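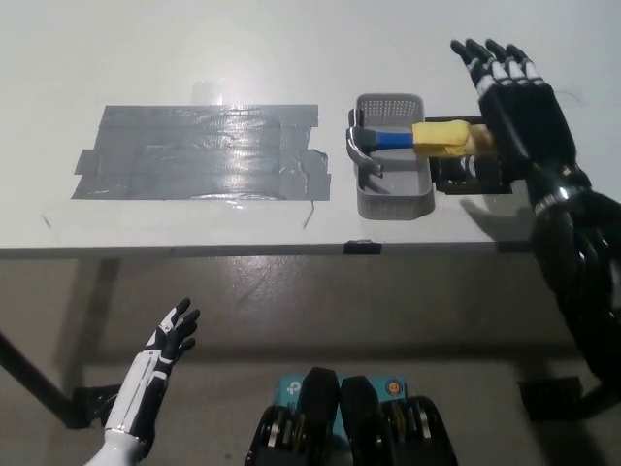
What decides whether a multi-fingered hand is worth its cost over a simple parallel gripper?

The range of objects it must handle without a tool change. Where every part has the same shape, a parallel gripper is cheaper to buy and easier to maintain. Where the work includes hand tools with long handles and uneven weight, a hand with separate fingers begins to justify the added expense.

That is the position of Halldóra Bergmann, who leads the manipulation group at the Bundale Institute. The group has compared three end effectors on tool-handling tasks: a two-finger gripper supplied by Travby, a suction unit from Michalík, and an anthropomorphic hand developed with Plokham. Dr. Bergmann spoke with the Institute's editorial office on 21 July 2018.

She was asked first why the group had included a hammer among its test objects. "A hammer is difficult in an ordinary way," she said. "The head carries most of the weight, and the handle is where a person would hold it. If the hand closes too far back, the head drops and the handle turns in the fingers. We wanted an object that would punish a poor choice of grasp point."

The suction unit was withdrawn from the hammer task early. It could not keep a seal on the soft grip, and Dr. Bergmann saw little purpose in continuing. The two-finger gripper performed well when the approach was correct. Its weakness was rotation: the tool tended to swing between the fingertips once lifted.

Each remaining device was given 10 attempts per starting position. Dr. Bergmann declined to release success rates before the group's report has been reviewed, but she was willing to discuss the kinds of failure observed. "With the hand, we lost time before contact," she said. "The thumb and fingers have to be shaped before they arrive, and small errors in position matter a great deal. Once the grasp was closed, it was usually a sound one."

Control proved to be a larger subject than the group had planned for. Roxana Moldovan, the engineer responsible for software, tested two controllers on the hand. The first followed position commands only. The second limited the current at each finger joint, so that a finger meeting resistance would yield. Ms. Moldovan favors the second for work close to a tabletop. "Under position control, a fingertip that touches the table keeps pushing," she explained. "That is how fingers are damaged."

Camera placement remains under discussion. A camera at head height gives a broad view of the work surface, but the hand can hide the object during the final approach. A wrist camera is to be added in January, and the comparison will be repeated with the same objects and starting positions.

Asked what she would recommend to a laboratory purchasing its first device, Dr. Bergmann advised starting with the two-finger gripper and keeping a written record of every object it fails to hold. "Bring that list to the supplier of the hand," she said, "and ask to see those objects picked up."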